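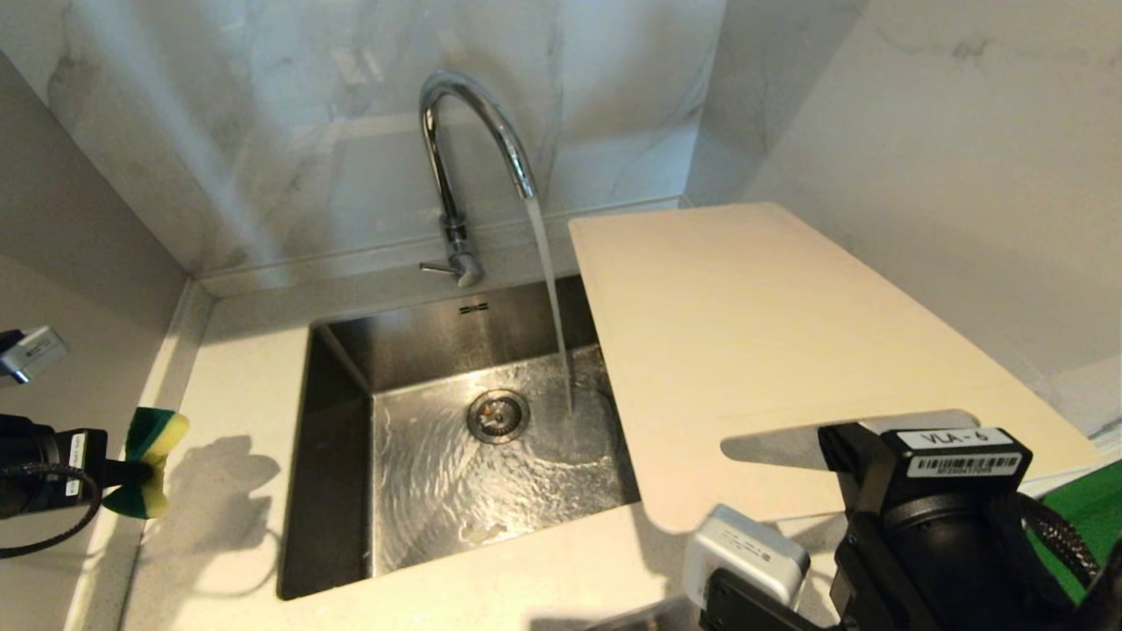 Sink jobs: tips for setting up the software

Save the tap position as a lever angle. The vision model in Trekix finds a chrome lever well enough, but it has trouble telling how far open it is. Look at the stream instead. Running water moves between camera images and polished metal doesn't, so compare 8 images in a row before you decide the tap is on.

Mask out reflections on brushed steel. Wet patches and bright spots look the same colour to the planner. Draw the mask once for each sink and keep it with the kitchen map.

Set the sponge grip by width. A sponge pinched in the middle bows out at both ends, so add 14 mm to the collision shape on each side. Zondley calls this "soft margin" and leaves it at zero.

Treat a cutting board lying across the sink as a moving object. If it's saved as part of the counter, the planner will refuse to lift it. Plan the board arm first and the sponge arm second, with a 2 second gap.

Keep the wrist cables in the model. Vadis leaves them out by default, and a loop of cable can catch on a board handle. The Illés cable plug-in is fine for this.

Run a new wash routine at low speed with the tap off. Go to 100 per cent speed only when the log shows no contact warnings.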